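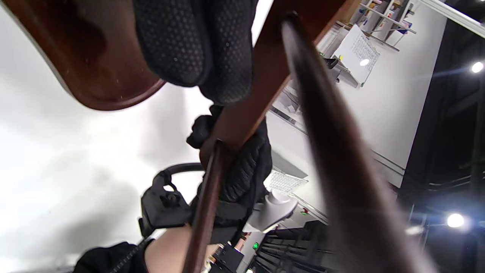
How often does the gripper on a Mallora handling cell need to be serviced?

The gripper is inspected every 200 operating hours. Finger pads are replaced at the same interval, and the camera position is checked before the cell is put back into production.

Marngate Issues Revised Service Procedure for Mallora Furniture Handling Cell

DERIK, January. Marngate has released a revised setup and service procedure for the Mallora handling cell, a single-arm machine that picks up wooden chairs and small turned parts and places them for inspection. The procedure replaces the manual supplied at first delivery and applies to all cells now in operation. It covers the gripper, the wrist camera, the cable run and the reference table.

The revision follows a review of 477 service records from the cell installed at the Hauksdóttir furniture works. The largest group of entries, 127 in total, concerned the cable between the wrist and the forearm. In most of these the cable had been refitted with too little slack after a pad change, and the connector loosened when the wrist turned to its end position.

"The gripper was being serviced correctly and the cable was being put back by eye," said Guilan Meng, service engineering lead at Marngate. "The old manual gave a torque for the bracket screws and no figure for the loop. The new one gives both, and the technician turns the wrist by hand through its full range before power is restored."

Changes to the Gripper Service

The arm is now locked in a low service position before any cover is removed. Under the earlier manual it could be left at working height, and the technician had to reach over the guard to get at the lower screws. Finger pads are changed as a pair. Used pads are not to be swapped from left to right, even when wear appears only on one side.

The wrist camera bracket stays on the arm during a pad change. If it has to come off, the full camera check must be repeated. Bracket screws are tightened in two passes, first to half torque and then to full torque. The cable is clipped last.

Textured work gloves are permitted for handling chairs and other wooden parts. They must be taken off for lens cleaning and for work on the connector.

Reference Table and Test Parts

After each service, the cell is run against the reference table with a set of wooden test parts. The set includes a chair, which is gripped at the seat edge, the rail and a leg, and a stand with a round base and slender rods. The rods are the harder case for the camera. They are dark and narrow, and glare from a white tabletop can hide one side of them at low viewing angles.

The table must be wiped down and leveled before the run. Overhead lighting should be the same as in normal production. The cell has to complete six placements in a row with each part. A missed placement sends the technician back to the camera check, and the count begins again.

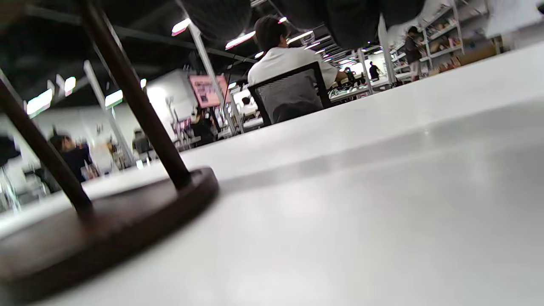

Time Required and Results to Date

A full service under the revised procedure takes one technician a single shift, including the test run. The cell at Hauksdóttir has been maintained this way for more than 200 operating hours. No loose connector was recorded during that period. Pad wear was unchanged.

"We had been stopping the line for a cable fault and treating it as a camera fault," said Xiaoqing Tang, production manager at Hauksdóttir. "The first step in the new fault table is to look at the connector. That has shortened the stops."

Availability

The revised procedure is supplied to Mallora operators at no charge. A replacement clip set for the wrist cable ships with the next scheduled pad order and may also be requested separately. Cells with the earlier bracket need an adapter plate, which Marngate will fit during a regular service visit. Training for in-house technicians is given at Derik by Lanying Cao.

About Marngate

Marngate builds and services handling cells for makers of wooden furniture. Its service department and parts store are located in Derik.

Press contact: Yuzhen Tan, Marngate, Derik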